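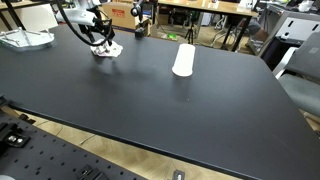

Danuta Borkowska 来信问,擦完桌子以后,布一定要叠好才算收拾完吗,她家里三个人有三种做法,每次都要争论。我们收到这封信以后讨论了很长时间,没有得到一致的意见。所以我们想请更多的人来,在一张桌子前面,按照自己平时的习惯做一遍。

招募参加者:桌面整理习惯调查
Sukholm 项目,Grilby 实验室

我们想了解什么

每个人都会整理桌子,但是“整齐”这个词对每个人的意思不一样。有的人先拿走杯子,再擦桌子。有的人把杯子拿在手里,用另一只手擦,擦完再放回原来的地方。布的情况更复杂:对折、卷起来、搭在边上,或者揉成一团放着,下次再用。在以前的问卷里,我们收到了 1,123 份回答。读完以后我们发现,很多人写的是他们认为应该怎样做,而写平时怎样做的人比较少。因此这一次我们请您到现场来。

您需要做什么

活动在一张黑色的大桌子上进行。每次活动的时间是 40 分钟,包括开始的说明和最后的谈话。

第一部分,请您把桌上的几件日常用品放到您觉得合适的位置。用品很普通,例如杯子和布。位置没有正确答案。

第二部分,请您擦桌面,然后处理用过的布。您可以叠,可以不叠。如果您习惯先抖一下布,也请照样做。

第三部分,请您看另一位参加者整理以后的桌面照片,告诉我们您会改变哪里,或者什么都不改变。

最后是谈话。我们会问您小时候家里谁收拾桌子,有没有固定的规矩,您现在还遵守哪些。不愿意回答的问题可以跳过去,您不用解释。

我们希望什么样的人参加

年满 18 岁,能够用中文进行简单的谈话。中文不是母语也没有关系,写这份通知的人也是后来才学中文的。

我们特别欢迎左手写字的人,因为现在报名的人里几乎都用右手。在餐厅、图书馆或者缝纫店工作过的人也很欢迎,不过请不要为了我们而表现得比平时更专业。

如果您的手腕或者肩膀最近受过伤,请在报名的时候写明。我们可以调整第二部分,或者请您只参加谈话。

这一轮一共招 15 个人。同一个家庭的人可以都报名,但是请分开来,不要在参加以前互相说明内容。Danuta 的家人已经答应遵守这一条。

关于房间

房间是一间正在使用的实验室,东西比较多,地上有时候放着纸箱和三脚架,走路的时候请注意脚下。背包和大衣请交给接待的人。请穿方便活动手臂的衣服,袖子太长的话,请准备好卷起来。

黑色的桌面容易看见灰尘和水印。有的参加者看见以后很着急,想擦很多遍。您想擦几遍都可以,时间到了我们会告诉您。

桌上的用品由我们准备,请不要自己带清洁剂。如果您对某种布料或者洗涤剂过敏,请提前通知 Roxana Neagu,我们会换别的布。

报酬和记录

完成活动以后,您会得到 455 元,当天支付。交通费包括在里面,不另外计算。如果您中途想离开,可以直接离开,报酬照样支付全部。

我们会记录手和桌面的录像,以及谈话的声音。您的名字不会和录像放在一起。记录由 Sukholm 项目保存,只用来研究。您可以在参加以后要求删除自己的记录,写一封邮件就可以,不需要写理由。

第三部分使用的照片只有桌面,没有人。如果您不希望别人看到您整理的桌面,请在同意书上选择“不展示”。这个选择不影响报酬。

怎样报名

请写邮件给 Marius Bratu,题目写“桌面整理”。邮件里请写:

您的姓名或者您希望我们使用的称呼
您用哪一只手写字
您方便的时间,上午还是下午
您在家里多久擦一次桌子(写“很少”也可以)
您怎么放用过的布,一句话就够了

报名截止到 2020年9月12日。截止以后我们会给每个报名的人回信,没有选上的人也会收到。如果人数超过了,我们先选习惯差别比较大的人,这与您写邮件的早晚没有关系。

没有选上但是还想参加的人,可以留在名单上。下一轮计划在一月,内容会有一点不同,会增加餐具和书本。

还需要一位现场助手

除了参加者以外,我们还在找一位助手,每个星期来两个下午。工作是在每次活动之间把桌面恢复到开始的样子,洗布、晾布,核对用品的位置,并且接待参加者。恢复位置这件事要求很细心:杯子如果放歪了一点,下一位参加者的选择可能就不同了。我们有一张位置图,第一天 Valentin Dinu 会和您一起练习。

不要求学历,也不要求实验室的经验。请在邮件里简单介绍您做过的工作,题目写“助手”,同样寄给 Marius Bratu。助手的报酬按小时计算,见面的时候再详细谈。已经报名当助手的人,请不要再报名当参加者。

地址和路线会写在回信里。从 Harcombe 站过来的话,请走后门,前门的台阶正在修理。

Dorin Sima
Sukholm 项目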